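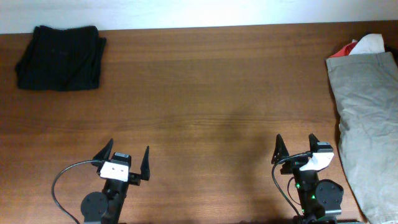 galbraith_g
I'm trying to settle a budget for a second two-arm station and would like opinions before Sunday, when I have to send the numbers in. We do cloth handling: folding, stacking, taking items out of a bag and putting them away. The present station is two small black arms with parallel grippers, a little camera on a white mount at each gripper, and a wooden table. The table is the bit I didn't plan for. With a folded black garment at the back left and the grey bag lying down the right side, the bag comes right up beside the right arm, and what's left in the middle is the folding area. So do I buy the same again, or spend more on a bigger table and longer arms? The quote from Fenovow for a matching pair with cameras is 1245 a side, before cables and clamps.

eero_r
Same again. If both stations match you can swap parts between them, and you only keep one set of spare servos. Mixed arms cost you twice in spares.

Nic Aodha
Disagree with Eero. If the bag is that close to the arm then you already know what the next problem is. Longer reach costs more now but you won't be moving the bag between every run.

eero_r
Move the bag then. A deeper table is cheap. Longer arms at that price level sag when they're stretched out, and he's lifting cloth, so he doesn't need the strength but he does need the tips to go where they're told.

galbraith_g
The table can't go much deeper, there's a wall behind it. It could go wider.

Nic Aodha
Wider is fine if you also move the bases apart. Have you checked that both arms can still meet in the middle? Folding needs that. Measure it with the arms you've got before you pay for anything.

viklund
Two lines people leave out of these budgets.

Cables. The cables on yours hang loose, a wide loop at the left gripper and a long curve down the right arm. Ours did the same and one caught on a sleeve and pulled the plug out. We replaced 7 in the first year. Price in spares and some decent clips.

Finger tips. Pointed black ones like yours are good for picking up an edge but they wear, and on thin fabric they can snag. Ask whether Fenovow sells the tips separately or only as a full gripper. When we bought ours it was full gripper only.

galbraith_g
Thanks, I had nothing down for tips. I've emailed them to ask.

caruso77
Has anyone here used the Manzano arms? The sales page says they're made for textiles.

viklund
We had a pair on loan in January. Good arms, slow delivery. 60 days for a replacement elbow joint, and the station stood still for all of it. I wouldn't buy one pair without a third arm on the shelf, and at that point the price stops making sense for a small group.

caruso77
60 days is bad. Did they give you a reason?

viklund
Out of stock. No date until it shipped.

Nic Aodha
To be fair to Manzano, ours came quicker than that. I'd still ask any seller for a delivery time on spares in writing.

eero_r
Agreed on that one.

Another thing for the budget is the table top. I can see the grain and a shadow across the wood. If the second station is meant to give the same results as the first, get the same finish and the same lamp. We put one station on a white top at Sulldale and the other on pine, and the cameras needed setting up differently on each. It cost us a week.

Nic Aodha
Or vary it on purpose, so whatever you train isn't tied to one table. Depends what you want out of it.

eero_r
On purpose, yes. By accident, no.

galbraith_g
It would be the same finish, the shop still has it. The lamp I'm less sure of.

Where I've got to so far:
Two matching arms with cameras, as quoted
Wider top, same wood
Spare camera cables and clips
Spare finger tips if they'll sell them
Two spare servos shared between stations
New lamps for both stations so they match

I've left out the software licence from Jivusska because we have a spare seat.

caruso77
Check that the seat covers a second machine. Ours was tied to the computer and we had to buy another.

galbraith_g
Just looked and it's per computer. That goes on the list as well, then.

viklund
Clamps too. You said the quote doesn't include them.

galbraith_g
Added. I'll try the wider spacing tomorrow with the bag moved further out and post what reach I get before I order the top.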